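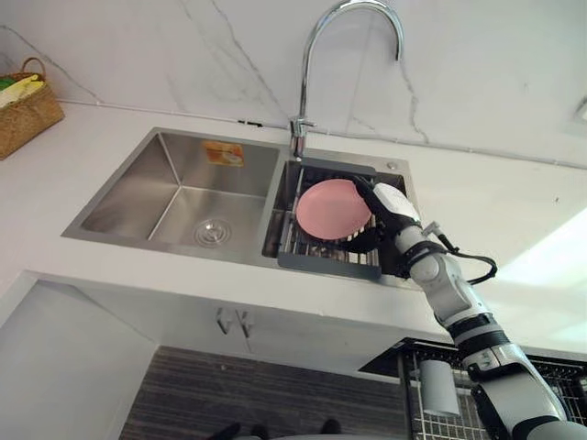

Arncombe kitchen refit: sink and draining area

The counter run at Arncombe was finished in July. Zoia Levchenko drew the layout and Rostyslav Kobzar fitted the sink. This page covers the wet end only; cabinets and lighting are on their own pages.

The client washes up by hand and wanted no freestanding drainer on the counter. We set a stainless steel double-bowl sink into the white top and put a rack across the right bowl, so plates drain straight into the basin. The left bowl is the wider of the two and is kept for washing and soaking. The wall behind has a pale marble pattern.

Plates go on the rack at an angle - the matte pink ones are the everyday set. Up to 10 fit if the bowls are dried first and put away. 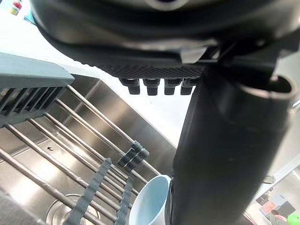
Roll-up rack over the basin. Parallel metal rods, held by gray strips with notched edges.

The rack rolls up for storage and lives in the drawer to the right of the sink. Wipe the strips weekly, including the notches, where limescale collects first. The brushed walls of the bowls should be wiped in the direction of the grain. No steel wool.

Sealant around the sink was left for five days before first use. Slavica Georgiou checked the joint again at handover and found no gaps.

Next gallery: Arncombe, pantry shelving
Previous gallery: Prarnthorpe, utility room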